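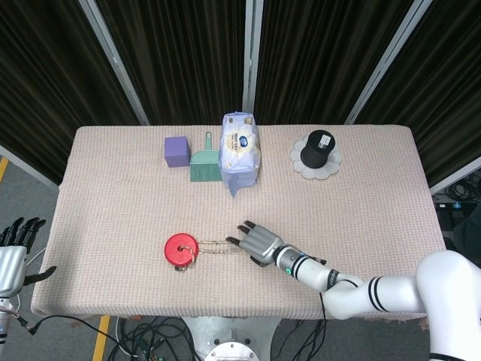
The pink waffle cloth, with the top hat on its doily

I have a new tablecloth and I am unreasonably happy about it!

If you've been reading since March you know I've been hunting for a pink one. Pale pink, I mean, the color of the inside of a shell, and with some texture to it so it doesn't look like a bedsheet. I'd pretty much given up. Then I walked into Darum to buy light bulbs (which I forgot to buy) and there it was, folded up on the bottom shelf under a pile of bath mats. Knitted, with that little waffle grid all over. I had it at the register before I'd even looked at the size.

It fits. It drapes over the front and down the sides, and the hem wanders a bit, and I love that it wanders. Kenji Dunleavy, who I share this house and most of my opinions with, wanted to iron it. Please don't iron a waffle knit, you'll squash all the little squares flat! We had a short discussion and the iron went back in the closet.

The next thing I did, of course, was start putting stuff on it. I can't leave a table alone. The top hat came from the Usley flea market a couple of winters ago and has been living on a bookcase ever since, looking gloomy. Put it on a white doily with a petal edge and suddenly it's the most elegant thing in the room. I keep walking by just to look. Black on white on pink — why did I not think of this sooner?

And then the mint-green dustpan. I know, I know, a dustpan on the table. But look at that green next to that pink! I'm now wondering if I can get away with mint napkins. Jorken used to carry some in a heavy cotton and I'm going to call them tomorrow. The little purple cube is a keeper too, it's such a good blunt bit of color, and the red disc with the key ring and the thin gold chain does more for the front of the table than any candle I've tried there. I'd never have put red with pink on purpose. Now I want it everywhere.

A few practical things, for the people who always ask. It catches on rings, so take yours off before you smooth it out. Crumbs do settle in the squares, and shaking it off the back steps works better than wiping. I've washed it 2 times already, cold, and dried it flat over the shower rail, and the pink hasn't budged. My neighbor Liao says a spoonful of vinegar in the rinse keeps a knit soft, so that's next.

We're having up to eight people over on 13th December and I have no idea where the plates are going to go, what with the hat. I'm not moving the hat. Kenji thinks soup in mugs, standing up. More when I've heard back about those napkins!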